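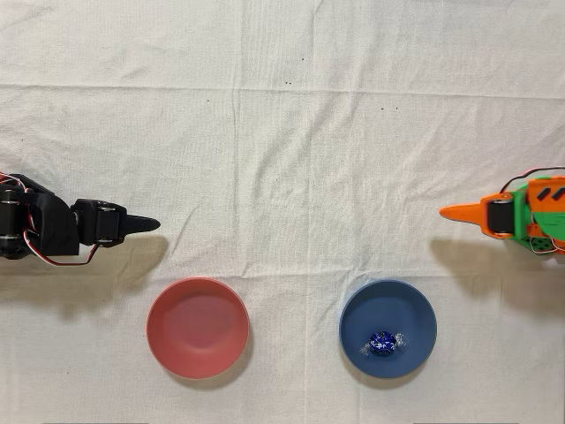

Subject: Re: [linens] Getting the fold line out of a big white cloth
From: Benjie Espiritu
Date: June 5, 2026

Frans Verstraete wrote:

> I have nine white cloths to get ready for the Ulness supper in July
> and every one has been sitting folded in a chest. The lengthwise
> crease is the worst. I iron it, it looks fine, I put the cloth on the
> table and there's the line again, like a little ridge. Do I need
> starch? A hotter iron? I also keep finding dark bits of fluff once
> the cloth is down. Any tips welcome.

Frans, what a great job to have on your hands! I love doing big cloths and I'm a little jealous.

Skip the hotter iron. What you want is water, and more of it than feels sensible. Spray the crease on the wrong side until it's properly damp, roll the whole cloth up, put it in a plastic bag and leave it overnight. The next day press along the line from the wrong side first, then flip it and go over the front. The first time I tried this was on an old cloth from the Marquez sale, and the line just melted away. I called my sister to tell her about it!

Starch is up to you. I use a light spray on cotton and none on linen, but Alfredo Rivera will tell you the opposite and his tables always look wonderful, so try a corner of each.

Little wrinkles I wouldn't chase at all. Once there are plates and bread and elbows on a cloth they disappear, and I happen to like a bit of softness in it -- a cloth that's been used looks friendlier to me than one that's stiff as a board. The long fold is the one worth your time, and the short one crossing it if it shows.

For the fluff, shake each cloth outdoors before you damp it, then go over it with a lint roller when it's on the table. Dark specks on white shout at you from across the room. Wipe down the ironing board cover too, that's where mine came from (navy bath towels, never again).

And after July, roll them on cardboard tubes! The fabric store in Uradbridge gave me a whole armful for free. I have 33 of them in the hall closet now and would happily part with nine.

Please tell us how the supper goes.

Benjie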